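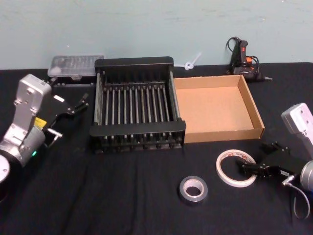

I have owned a lot of dish racks and only ever been properly fond of one, and it took me until this winter to work out that I don't want it anywhere near the sink. It's now on the work table, full time. I like the black metal sort with the upright tines, the kind with a row of slots all along and the back standing a bit higher than the front, and it turns out to be such a good shape for everything that isn't a plate! Sandpaper sheets, envelopes, the thin cutting mat, those awful floppy plastic folders. Next to it I like a shallow cardboard tray pushed right up against the side, so that anything too round or too small for the slots has somewhere to go.

I should say I got the idea from Vanderleia Caldeira, who kept her gramophone records in one all through May while her shelves were being painted. I laughed at her at the time. Sorry, Vanderleia.

Anyway, the work table. It had got to the stage where I was eating my toast standing up in the hall. The plan was to empty everything, wipe down, and put back only what I'd used in the last 12 weeks, and I stuck to that for very nearly a whole morning.
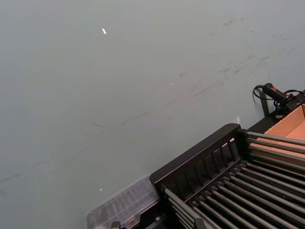

Wiping down was the bit I'd been putting off. I used warm water and a drop of washing-up liquid, then a dry tea towel, and I've decided that scuffs are just what a table gets for being useful. Esben Zoëga keeps telling me to buy a big Dendano mat and cover the lot. I looked one up and then looked at the price and shut the catalogue again. Maybe when I've finished paying for the boiler.

Then the putting back. I gave myself three homes and no more: the rack for flat things, the cardboard tray for tapes, and a clear plastic box with a lid for the fiddly bits (screws, hooks, picture pins, the little felt feet that fall off chairs). The box goes at the back against the wall, which means I have to reach over everything to get to it, but I only want a picture pin twice a year.

Tape is my weakness. I had rolls in the kitchen drawer, rolls in the airing cupboard and one in my coat. They were all meant to go in the tray together.

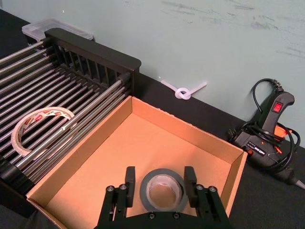 Well, it's a work in progress. The white packing tape is forever ending up on the rack, and I've nearly given up arguing with it. The glue gun is harder — it needs to be near the plug, it needs room for its flex, and it won't go in a box nicely whatever I do with it. For now it lives on the right-hand side and I work round it. Zuleica Lins hangs hers from a cup hook, and I might try that if I can find a cup hook, which will be in the clear box, obviously.

Cable ties I'm still undecided about. Do people keep the used ones?

Posted January 9, 2000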